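Remeck fingertip kit, second look

Maksym Hnatiuk asked whether the Remeck kit is worth buying for a two-arm bench. It ships with fingers, brackets and a setup file. I bought mine through Nukstead.

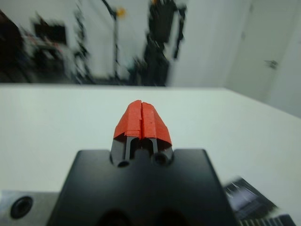
Grip wear is the main cost with this kit. Bare plastic fingers slip on glossy parts. Red tape over the upper half of each finger is the cheap fix, and its lower edge frays, so budget for rewrapping. I changed mine after about 1,000 cycles.

Setup took 13 minutes per arm. The file loads into the Tudov controller without edits, but the default closing force is too high for phones.

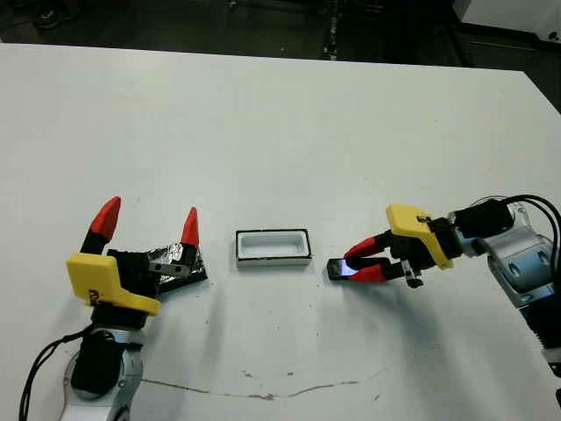 I lowered it in two steps and kept the second value. Closing speed stayed at the default. Gil-soo Maeng runs the same kit at half speed and reports similar results.

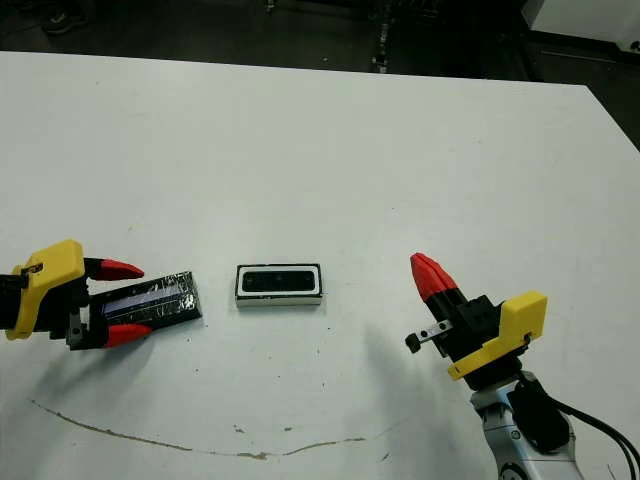
Does it need the paid Casado license?

Only for force logging. Position control and the basic grip routines work without it.

The license covers four grippers and renews every July. 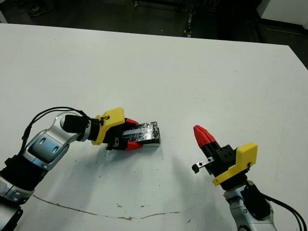

2 min read

Thin, flat parts are where the pointed tips earn their price. Cable routing is left to the buyer, and the manual gives no minimum bend radius. I would buy the kit again, without the license.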